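Teaching by hand

21 September 2020

I have spent most of the past fortnight clearing up after a tea party that nobody attended. My title at Gumance is still "demonstrator", which sounds like someone who sells vegetable peelers in a department store, and the pay is similar.

The work goes like this. I put on the headset, take a controller in each hand, and the robot does whatever I do, a beat later and with less grace. I pick up a cup, it picks up a cup. I scratch my nose, and Petro Stasiv shouts at me from behind his laptop, because that is now in the recording and has to be thrown out. Every clean run goes into the pile. When the pile is big enough, the robot is supposed to have a go on its own, having learnt from my example. My mother has asked whether they couldn't have found someone tidier.

We are on the cups at present. The target is 2,000 good runs by January and on Friday we stood at 991, which Petro wrote on the whiteboard and underlined as though it were closer to the first number than it is. The task sheet, written by Siham Cherkaoui, says "clear table, cups first, liquids last". Siham has never had to pour tea away with somebody else's elbows.

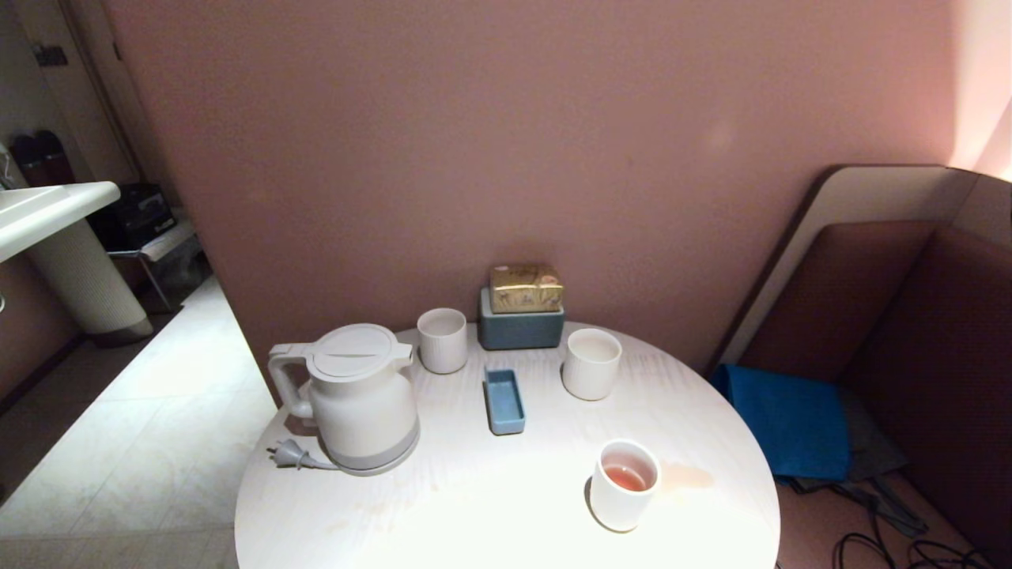 The tea table, with kettle, cups and the little blue tray.

The ribbed cups were her choice as well. She wanted something a bit awkward to hold, and I can report that she got it. Grip too lightly and the cup slides down through the fingers with great dignity. Grip too hard and you hear a small tick, and everyone in the room looks up. I have learnt to come in low and from the side, close slowly, wait, then lift. The waiting is the hard part. You can't feel anything through the controllers, so you're going by eye and by hope, and my first week's runs are full of me lifting nothing at all very carefully.

The other method, which we tried in the summer, is to hold the arm itself and walk it through the job, like teaching a sulky teenager to waltz. Dennis Cropper still swears by it for anything that involves pouring. He says you get a better curve. You also get a bad shoulder, and after 20 pours I asked for the headset back.

What worries me slightly is how much of me is getting in. Kieran Crabtree played back a batch of runs last week and pointed out that I always nudge a cup a little to the left before I pick it up. I had no idea. I went home and watched myself make a cuppa and there it was – nudge, lift. So somewhere in those files there's a machine quietly picking up my habit, and it'll be doing it long after I've gone back to proper work.

Kieran wants me to redo 152 of them without the nudge. I have asked for biscuits.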